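In Praise of the Small Basket

My brother-in-law, Gayan Selvanayagam, pushes a big cart through Skerkel even when he needs only onions. I think the cart is a bad adviser. It looks empty until you have spent too much. For this reason I have used only a basket since March.

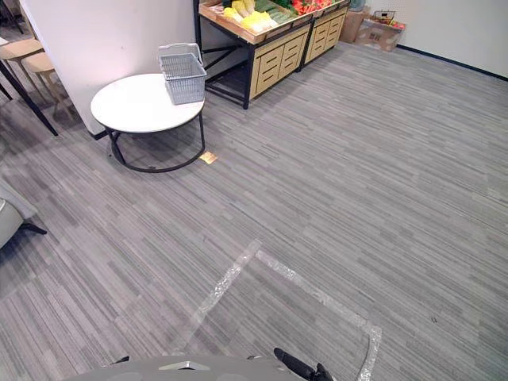
What the arm knows

A basket has weight, and your arm feels each potato. Last Sunday I bought eight things and paid for eight things. With the cart I once came home with 56 dollars of food, and half of it I did not want.

The handle is also important. At Darkitz it is thin and it hurts the fingers. I would like every shop manager to carry one full basket for ten minutes. 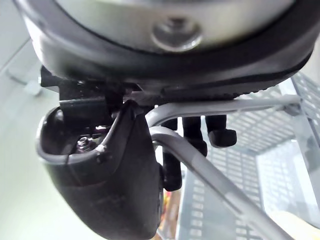
Metal disc with a black rim, and a bent gray rod beside it.

People say to me that a family of four cannot shop in this way. My answer is to go more often and buy less. Vegetables are the best for this habit. You choose a few tomatoes, some beans, one bitter gourd, and you cook them the same evening.

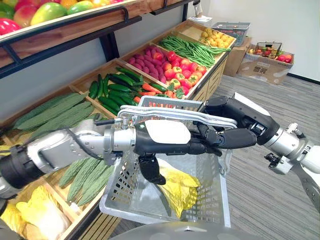

A gray basket in front of the wooden vegetable bins.

Gayan still laughs at me. I will keep my basket.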